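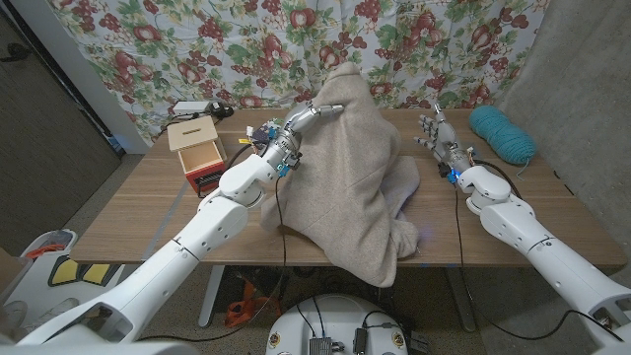

The beige blanket on the table

Fleece blanket has gone rough and matted, can I fix it?
Posted by Birsen Tuncer

I have a large beige fleece throw that was very soft when I bought it in October. I've washed it 3 times with our towels, warm water, regular detergent, then the dryer on high. Now one side feels scratchy and the pile has clumped into little knots. The care label washed out so I can't read it. Is there a way to get it soft again or is it done for? I don't want to spend a lot. The blanket was cheap but it's the right size for our couch and the store no longer carries it.

Favside
Two separate problems, I think. The clumps are partly towel lint and partly fibers that got hot enough to curl up. Lint comes out. Heat damage mostly doesn't.

Wash it alone in cold water on gentle, with half the detergent you normally use. Put 200 ml of white vinegar in the rinse. No fabric softener - it coats polyester and makes it feel greasy after a while. Hang it over a rail or two lines so the weight is spread out. When it's nearly dry, lay it flat and go over it with a soft pet brush, one direction only, short strokes. Do a corner first and see if you like the result before you do the whole thing.

I did this on a 300 gsm throw that my son had been drying on high all winter. It came back maybe halfway. The edges never did, and I ended up trimming the worst knots with a fabric shaver.

Rukier
just buy a new one, they're cheap everywhere

Lominel
Agree with the cold wash. I would skip the pet brush if the blanket is thin, though. I pulled a bald patch in one that way. A dry hairbrush with soft bristles is slower but safer.

Also check your dryer. Ours has a low setting that still runs hot when the lint screen is full, so I clean it before every load and use air only for anything fleece. Takes two cycles. And keep it away from towels from now on. Sheets are fine.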